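Gripper upkeep on the bathroom cell

I look after one robot at the Melwood site, in the bay built out as a bathroom. Most of what I do to it is dull and repeats on a schedule. I have been asked twice this spring how the gripper gets set up after a service, so this post is the long version of my notes. It assumes you already know how to power the arm down and lock it out.

Background

The gripper had 3495 open and close cycles on the counter when I pulled it in March. That is not a high number. The reason for pulling it was a position error on closing: the fingers reported fully closed while a strip of paper still slid between the tips. On the bench the gap was small but easy to feel. Rangi Te Moana had already tried re-homing it twice, which cleared the fault for part of a shift each time.

A gap like that has three likely sources on this kind of linkage. The pivots can wear, the fingertips can shift on their mounts, or the zero can drift because something upstream was changed. I check them in the reverse order, as the zero costs nothing to look at. The zero was fine. The fingertips were not. The left one had worked slightly out of square, and its mounting screw turned with almost no effort.

Cleaning and checking the linkages

With the gripper off the arm I wipe both linkages down with a lint-free cloth and a little alcohol. No spray, ever. Spray gets into the pivots and carries the grease out with it. Then I work each arm by hand through its full travel and feel for grit. There was a faint rough spot on the right side near full open. It went away after cleaning and one light pass of grease, and it has not come back so far.

Side play gets measured with a dial indicator against the fingertip, pushing by hand in one direction and then the other. I write down both readings and compare them with the last sheet. The sheet matters more than the reading. One side being looser than it was last time tells me more than either figure taken alone.

Bolts at the pivots get a paint-pen line across the head and onto the arm after they are tightened, and the old line is cleaned off first. Two lines on one bolt are worse than none. I use the small torque wrench from the Doolan kit and the values on the maker's sheet, which I am not going to repeat here because they differ between versions of the hand.

Refitting the fingertips

The order I use:

Clean the mounting faces on both the tip and the arm. Old thread locker left on the face is enough to tilt the tip.

Seat the tip by hand and hold it square against a machinist's block while the screw is run in.

Bring both screws up to half the final torque, close the gripper on the block, then finish them while it is closed.

Open, close on paper, and pull the paper from the tip end. It should drag evenly from side to side.

Mine dragged on the left and slid on the right at the first try. I backed both screws off, did it again, and got an even drag. Juwita Lubis does this with a sheet of thin plastic shim instead of paper and gets a more repeatable feel. I have not switched, mainly because I have years of notes in paper.

Back on the arm

Mounting is simple. The flange has a dowel, so it only goes on one way. The part that takes time is the wrist camera, which has to be checked after the gripper is back in place even if nobody has touched its bracket. I send the arm to its saved check pose, facing the gap between the door and the sink, and compare the live view with the stored one. Both fingertips should land where they did before, to within a few pixels, with the GALBOT lettering on the body level across the lower part of the view.

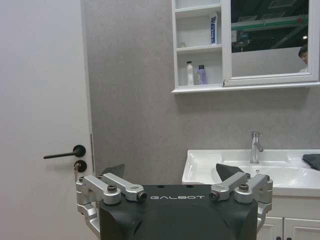

Checks in the cell

I start with the door. The lever is a good first target because it sticks out well clear of the surface and tolerates a sloppy approach. The arm comes in slowly at 3 percent speed, stops short, and waits for a button press. If the stop point is off by more than I like, I go back to the camera check and do not touch the taught point. Moving the point to hide a mounting error is how this cell got into trouble last year, and it took most of a week to unwind.

The key in the lock below the lever hangs low enough to be a nuisance. I keep the waypoint above it when approaching from the sink side. There is a keep-out box around the key in the program, and I confirm that it is still loaded after every restart, as one controller update dropped all of them without a message.

The sink comes next. White porcelain behind a black fingertip gives a clean edge for the vision check, so I use the rim as the second reference. The faucet is harder. Chrome throws reflections that move with the wrist, and the depth reading on it jumps. I approach the lever from above at a fixed height and leave depth out of it.

The mirror door on the wall cabinet causes similar problems. It shows whatever is behind the robot, including people, and the detector has in the past reported a person inside the wall. There is a mask over that area now. The mask is tied to the check pose, so it has to be redrawn if the pose changes. I did not need to redraw it this time.

Cycle test

After the slow checks I run 200 open and close cycles in free air with the arm parked, then repeat the paper test. Then comes the mixed run of door lever, faucet and shelf, for 540 cycles at normal speed. I check the paint lines at the halfway point and again at the end.

Results this time: no bolt moved, the paper drag was still even, and side play on the left was the same as on the bench. Side play on the right was up by a hair, within what the indicator can repeat. I logged it anyway.

One thing did turn up. The cable from the wrist to the forearm had a shiny patch where it had been rubbing on a clamp edge. I turned the clamp around and put a short length of Drukport sleeve over the cable. The old clamp position was my own choice, from the time before last.

Parts and dates

Screws for the fingertips are replaced each time they come out. The spare tips are in the second drawer of the Prarkex cabinet, left and right in separate bags, and the bags should stay separate. Grease is the same tube as before. The next pull is set by the counter, or sooner if the paper starts to slide again.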